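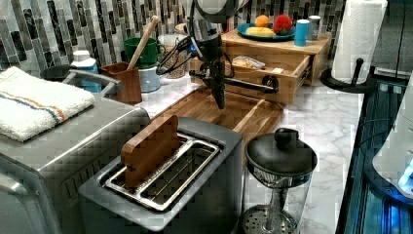
Kitchen set: how many demos per task?

arkidness
We have 123 demos of the toast task, all with the wooden slice in the left slot. Is it worth going to 200 before we train?

Venasness
Move the slice first. More of the same won't help much. Use both slots and shift the toaster between takes.

silton4
Disagree. Get one setup working, then vary it. We mixed too early and lost 2 weeks.

Venasness
Ours went the other way — the policy only knew one slot.

arkidness
OK, I'll do the right slot next and leave the drawer open for now. Will post the numbers.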